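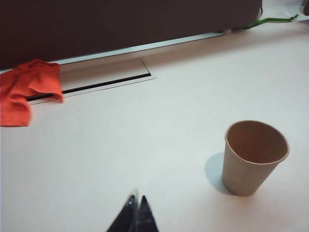
The Desk That Stayed Behind

When the Mencombe water office let its staff work from home, most of them bought a desk. They bought it fast, put it wherever it would fit, and have been living with it ever since. A good many of those desks are now up for sale.

Kiyoshi Mizuno buys them. His shop, Trorkard, takes up the ground floor of a former shoe warehouse on the east side of town, and on a morning in January it held 407 pieces of used office furniture. Most were desks. The rest were filing cabinets, low bookcases and a row of conference chairs from a law firm that had moved to a smaller floor.

"People think I sell to businesses," Mizuno says. "I buy from businesses. I sell to people with a spare room."

The trade works in a simple way. A company gives up a lease and has a deadline to clear the space. A dealer makes one offer for everything. The good chairs cover the cost, and the desks are what the dealer has left to make money on, if he can move them before he runs out of floor.

Desks are slow. They are heavy, they do not stack well, and buyers want to know the exact depth before they will drive over. Mizuno keeps a tape measure on a hook by the door and says he has replaced it 4 times, always because a customer walked out with it.

What sells has changed. In the years when offices were shrinking, shoppers wanted the widest top they could get. Now they ask for something narrow, with a place to run wires and some kind of screen at the back. The screen surprised him. Dividers used to be the first thing a buyer wanted taken off, since they reminded people of the cubicle. At home the same panel hides a pile of laundry or blocks a window with too much sun.

Color matters more than condition. White tops go first, even scratched ones. Gray sits. Anything with a cherry finish goes to the back wall, where it may stay until spring.

Prices are hard to pin down. A plain desk at Trorkard costs less than a new flat-pack model, and one that goes up and down with a motor costs more than most shoppers expect. Mizuno will not take a motorized desk unless he can plug it in and run it to full height and back. He learned that from a lot out of Nomura, where 6 desks came off the truck and 2 of them worked.

The furniture that nobody buys is the part of the business he likes least. The county landfill charges by weight, and particleboard weighs a lot. For a while he sent leftovers to Zindenen, a workshop that cut old tops down into shelves and benches for schools. It closed its cutting room last year and now takes only metal legs.

So he has started giving desks away. Anyone who asks after closing time and brings a truck can have one from the loading dock. Teachers come, and people starting repair shops in their garages. One woman took a long table for her seedlings and came back for a second.

Mizuno's own desk is in a small office behind the register. It has a cherry finish. He tried to sell it for three years.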